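**Vuvby incorpora brazos robóticos a la preparación de cestas en su centro de Jimstead**

JIMSTEAD, septiembre de 2026 – Vuvby ha puesto en marcha en su centro de Jimstead un puesto automatizado para la manipulación de cestas. El proyecto, denominado Bundimska, se desarrolla con la empresa de integración Fortin y afecta a una plantilla de 112 personas.

El puesto trabaja sobre una mesa blanca de superficie lisa, con cestas trenzadas como las que el centro prepara a diario. Una cámara instalada en la muñeca del robot sirve de guía durante la aproximación.
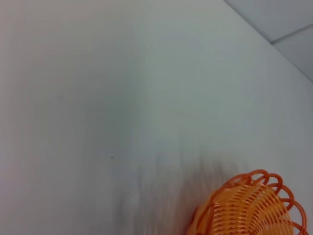
Hasta ahora, colocar y retirar las cestas era una tarea manual que se repetía durante todo el turno. Con el nuevo sistema, 14 operarios pasan a supervisar el puesto, revisar el acabado y atender las incidencias. La empresa no prevé despidos y mantiene las categorías salariales de los afectados.

La formación comenzó en mayo e incluye parada segura, cambio de programa y limpieza de la pinza. Los operarios pueden detener el brazo en cualquier momento – sin autorización previa del encargado.

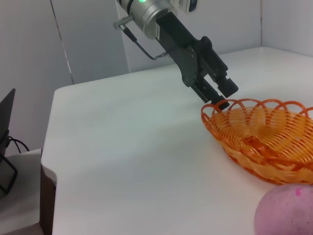 Durante la fase de pruebas se manipularon 1828 cestas. Vuvby fija como objetivo 1000 unidades por semana antes de estudiar un segundo puesto. Los pedidos con piezas frágiles se seguirán preparando a mano.

Los turnos y las pausas no cambian. El comité de empresa recibirá cada trimestre un informe sobre incidencias y carga de trabajo.

**Contacto:** departamento de comunicación de Vuvby, Jimstead.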